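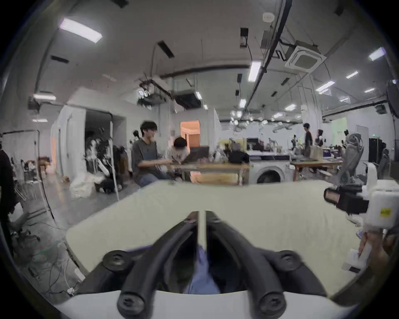
Uma colega da turma de quinta interrompeu logo na primeira aula: se a peça vai outra vez para a gaveta, que importa como foi dobrada? A pergunta é boa e estas notas não a resolvem. Fica registada porque volta sempre, quase com as mesmas palavras, e porque os manuais costumam passar por cima dela.

Oficina de Têxteis Domésticos
Apontamentos da sessão 2: o pano, a mesa e a dobra

1. O que se diz e o que se sabe

A literatura de divulgação sobre arrumação de roupa promete muito. O folheto da Clirnus, que alguns de vós trouxeram, afirma que dobrar na vertical "duplica a vida do tecido". Procurei a fonte e não encontrei nenhuma. O folheto não diz que tecido, quantas lavagens, nem o que entende por vida. Até prova em contrário, tratem a frase como publicidade.

O que se pode defender é mais modesto. Um vinco repetido no mesmo sítio gasta a fibra nesse sítio. Uma pilha alta amarrota o que está em baixo. Uma peça guardada húmida cheira mal. Para isto não é preciso método com nome próprio.

2. A mesa

Trabalhamos em tampos lisos e claros. Num tampo claro vê-se bem o contorno de um pano azul ou escuro; com um pano cru ou branco acontece o contrário, e metade dos erros de alinhamento vem daí. Quem tiver peças claras ponha por baixo uma toalha de cor.

A altura conta mais do que o tamanho. Se ao fim de 20 peças vos doem as costas, a mesa está baixa. Há quem recomende dobrar em cima da cama: experimentem e depois digam-me. Eu não recomendo.

3. Procedimento

Estender a peça com o avesso para cima e alisar do centro para fora.
Puxar os cantos dois a dois, sem esticar a malha.
Levar uma borda à outra e parar. Verificar antes de marcar o vinco.
Segunda dobra no sentido perpendicular à primeira.
Virar a peça, com a dobra fechada voltada para quem trabalha.

A bibliografia Flarholm acrescenta uma passagem de mão "a 19 graus em relação ao fio". Gostava de conhecer a pessoa que mediu isto. Nas nossas tentativas, a mão a direito deu o mesmo resultado, mas foram poucas peças e todas de algodão, portanto também não serve de prova.

4. Malha e lã

As fichas da linha Lã insistem em que a malha nunca se pendura. Para camisolas pesadas concordo: o ombro cede e não volta ao sítio. Para um casaco leve, usado todas as semanas, tenho dúvidas. Nas fichas Itia lê-se o oposto, com a mesma segurança e a mesma falta de dados. Comparem as duas e anotem onde cada uma troca uma observação por uma regra.

5. Sobre os números

Aparece muito o valor de 1000 dobras como limite de resistência de um pano de cozinha. Façam a conta para um pano vosso: quantas vezes por semana é lavado, quantas dobras leva de cada vez. E perguntem de que se estragou o último. O meu ficou com um buraco de queimadura, muito antes de o vinco ter culpa de alguma coisa.

Para a próxima sessão

Trazer uma peça que dobrem mal – um lençol de elástico serve – e uma página escrita sobre o que corre mal e em que passo. Não quero saber qual é o método mais bonito. Quem quiser responder à pergunta da gaveta pode fazê-lo na mesma página, desde que distinga o que viu do que leu.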